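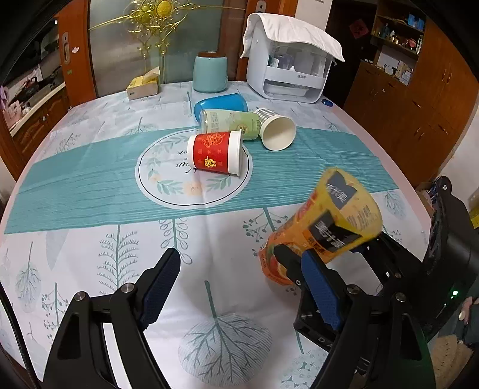 Table Linens / Cloths and Runners

Skodden Round Tablecloth and Runner

By Bronisława Michalski
May

The Skodden set is a printed tablecloth for round tables and a separate runner that goes over the middle. We sell the two together because most customers were buying them together anyway. You can still order either one alone.

The cloth

The background is a pale white. The print is a pattern of stylized trees, leafy branches and small dotted sprigs in light teal and gray. It is a quiet pattern and it runs over the whole cloth, so there is no right way round when you put it on.

The Skodden cloth is cut 60 inches across. On a small table for two it hangs well down the sides. On a wider table the drop gets short, and we would steer you to the Fevham, which is a bigger cloth in a plain color. Measure straight across the top of your table before ordering. If the table has a leaf that makes it oval, neither one will fit properly with the leaf in.

The runner

The runner is teal with fine lighter stripes. In the center is a round printed medallion with a thin dark outline, a ring of green leaves and small pale flowers, and a line of black script inside. The medallion is part of the print, so it lies flat and a cup will stand on it without rocking.

Length is 74 inches, which leaves a short overhang at each end if the runner crosses the table through the middle. Place the medallion first and then pull the ends straight. Doing it the other way takes longer.

What people use it for

Mostly tea, snacks and small parties at home. Red and gold party cups look good against the teal, and so do yellow and orange ones. Pale green nearly matches the leaves in the medallion. We have also had orders from a tea room in Renusholm that keeps a set on each of its round tables and changes the runners more often than the cloths.

Paper cups weigh very little when they are empty and they tip over on any tablecloth. If you are putting them out ahead of time, stack them upside down or stand them together in a tray. A canister with a lid can stay at the back of the table and takes up less room than a box of tea bags.

Washing

Machine wash cold with similar colors. Wash the cloth and runner separately the first time. Do not use bleach on either piece. Hang to dry or tumble on low. Iron on the back of the runner only, especially over the medallion, with the iron on medium. Tea stains should be rinsed in cold water the same day. Old tea stains may lighten but we cannot promise they will come out of the white parts of the cloth.

Expect a little shrinkage after the first wash. The cut size given here is before washing.

Details

Item number: 1163
Set contains: one round cloth, one runner
Cloth: 60 inches across
Runner length: 74 inches
Colors: pale white, light teal and gray (cloth); teal with printed medallion (runner)
Cups, canister and table not included

Ordering and returns

Sets in stock leave our workroom within 3 working days. They ship folded, so there will be creases when you open the package. Most of these drop out overnight if the cloth is left on the table.

Unwashed sets can be returned with the paper band still on. We do not take back cloths that have been washed or trimmed. If your runner arrives with the medallion printed off center, tell us and we will send another.

The older Jasińska runner is the same length and can be used over the Skodden cloth. It has no medallion. We have a small number left and will not be making more.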